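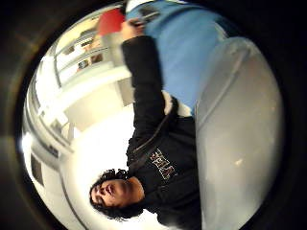

How often should a rented room be checked for fire and trip hazards?
Once before a new tenant moves in, and every April after that. Rooms with a space heater or a window air conditioner get a second check when the heating season starts.

Stoller House, room inspection checklist
Second floor, east side
Date of check: 30/06/2018
Work order: 3804

1. Smoke alarm
Present: yes
Sounds on test button: yes
Comment: Battery replaced at this visit. The old one still worked but the date on it had passed.

2. Door and lock
Opens fully: no
Latch catches: yes
Comment: Door rubs on the carpet strip. Plane the bottom edge or lower the strip. Tenant should not have to lift the door to get out.

3. Window
Opens without tools: yes
Screen in place: yes
Comment: Sash cord on the left is frayed. Holds for now — replace before winter.

4. Outlets and cords
Cover plates whole: one cracked
Extension cords in use: yes, one
Comment: The cord ran under the rug to a floor lamp. Moved to the wall and the tenant told why. Lamp is marked for a 60 watt bulb and had a 100 in it. Bulb changed. Cracked plate is behind the dresser, part ordered from Hutapea.

5. Heater
Grukel wall unit, turns on and off at the thermostat: yes
Clear space in front: no
Comment: A laundry bag was leaning on the grille. Keep everything well back from it, in summer too, as the thermostat can be bumped on.

6. Floor
Loose boards or tiles: none found
Rugs lie flat: no
Comment: Corner by the closet curls up. Tape or remove.

7. Ceiling and walls
Stains: one, old
Comment: Dry to the touch. Same outline as last April, pencil mark still matches. No action.

8. Hallway and stairs
Handrail tight: yes
Lights working: all but the one outside Room 11
Comment: Not a bulb problem, tried two. Needs an electrician. Onau has the call and will come with the porch job.

9. Carbon monoxide alarm
Present: yes, in hall
Comment: Mounted low behind the coat rack. Move it up the wall, clear of coats.

Result: passed with repairs
To be done first: door, hall light, outlet plate.
Can wait: sash cord, alarm move.
Copy left on the kitchen board. Tenants can write further problems on the back — please include the room number.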